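Trambridge extends collection scheme for unwanted computers

Residents of Trambridge will be able to hand in old computers and other small electrical goods at nine sites from December, after the council agreed to extend its collection scheme to the villages of Stenine and Skarnville.

The scheme took in 1,526 items in its first year, almost all of them from households. Until now the only two collection points have been in the town centre. 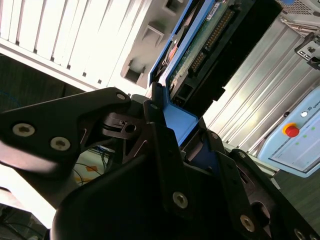

Items handed in are sorted by the contractor, Dobos, and those fit for further use are passed to local schools and community groups. The remainder are taken apart so that metals and plastics can be recovered separately. Much of what holds such equipment together is small, down to silver screws set into black plates, and the council asks residents not to dismantle anything at home before bringing it in.

Householders should remove personal files from any device and take out loose batteries, which must be placed in the separate tubs provided. Televisions and fridges will not be accepted at the new sites - these should still be taken to the main recycling centre.

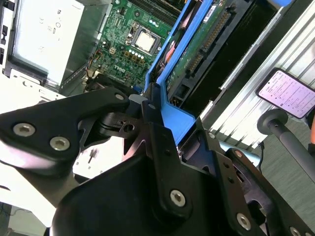

The council has set a target of 2,000 items for the coming year. Opening hours for each site will be displayed at libraries and on parish noticeboards.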